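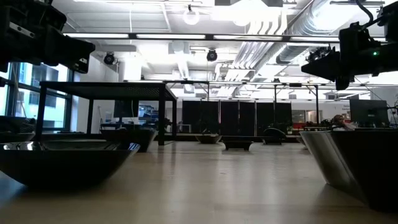 Why do we rest bread dough before shaping it?
Because tight dough fights back. Once you've handled it, the gluten is strung up like a fence wire, and if you try to roll or stretch it straight away it just springs back at you. Give it 20 minutes under a tea towel and it relaxes enough to go where you want it.

That question comes up every single term, so I've put it first. The rest of these notes cover week three, flour and water, and you'll want them beside you when you do the bake at home (flour on the pages is fine, mine are filthy).

Flour first

We'll be using a plain old baker's flour from the Plevham mill for everything up to week five. I know some of you are itching to get into the wholemeal and the rye, and we'll get there, but I'd like you to learn what one flour feels like before you start swapping. Supermarket bread flour is fine at home. Look at the protein figure on the side of the packet and go for something over 11 per cent. Cake flour won't do it, sorry, and neither will self-raising (someone tries it every year and we all eat the scones).

Keep your flour somewhere cool with a lid on. If you live up north or you've got a hot pantry, put it in the fridge over summer. I lost a whole bag of spelt to weevils one February and I'm still cranky about it.

Baker's percentages

Don't panic, it's primary school maths! The flour is always 100 per cent and everything else is measured against it. So if I've got 200 grams of flour and I want a dough at 70 per cent hydration, that's 140 grams of water. Salt at 2 per cent is 4 grams. A teaspoon is hopeless for salt, by the way, as flaky salt and fine salt pack down so differently. Weigh it.

Have a go at these before next class:

A dough with 500 grams of flour at 65 per cent water. How much water?
A dough with 389 grams of flour (yes, I picked a horrible one on purpose) at 2 per cent salt. Round to the nearest gram.
A dough has 400 grams of flour and 300 grams of water. What's the hydration?

Bring your working, even if it's on the back of a servo receipt.

Water temperature

I go on about this more than anything else in the course. Yeast doesn't care what the recipe says, it cares how warm the dough is. I aim for a finished dough between 24 and 27 degrees, and the easiest thing to change is the water. On a cold morning I'll use water that feels like a baby's bath. In the middle of summer I use it out of the fridge. Anything over 40 is too hot for my liking, so don't tip it in straight from the kettle, please.

If you own a probe thermometer, stick it in the dough when you've finished mixing and write the number down. Do that five or six times and you'll start to get a feel for your own kitchen, and mine will be no help to you at all because my kitchen faces west and cooks everything in it by four in the afternoon.

Mixing

Flour and water go together first, only until there are no dry patches. It'll look dreadful, all shaggy and lumpy, and your instinct will be to keep going. Leave it half an hour. Then add the salt and yeast with a splash of the water you held back, and squish it through with wet fingers until you can't feel any grit.

After that I do four rounds of stretch and fold, half an hour apart. Grab one side, pull it up, fold it over, turn, repeat. By the third round it should be smooth and a bit bouncy. If yours still tears, leave it longer between folds before you reach for more flour.

For Saturday

Bring an apron, a scraper and something with a lid to carry your dough home in. Read the Sial handout on shaping, both sides this time. The ovens will be on when you get there, so dress for it.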